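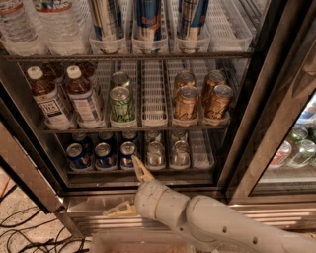

Warm soda is the only reason I ever skip the drinks and go straight to the register, one classmate wrote on our survey sheet, and a bunch of other people said pretty much the same thing. So temperature went to the top of our list, and keeping the lanes filled came second!

Our project looked at how the Monari campus store stocks its drink fridge. We handed out 40 survey sheets and got way more opinions than we expected (people really care about iced tea). I typed up all 148 comments myself, which took two evenings and a lot of snacks.

The big complaint was choice. Folks from the Willems dorm wanted more tea and more plain water, while the Flukton commuters mostly wanted energy drinks they could grab before a 8 o'clock class. I didn't think one fridge could make both groups happy, but the lane trays help a lot, you can give each drink its own narrow spot and swap them around.
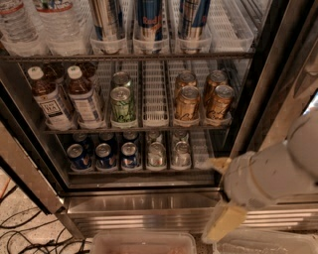 Figure 2. Tea and gold cans on the middle shelf, dark blue and silver cans on the bottom.

My favorite part was drawing the new shelf plan. I'd put a second kind of water in a free lane up top and leave the teas where they are. We still need prices from Dristotance before the June write-up, and I want to redo the survey with 20 commuters.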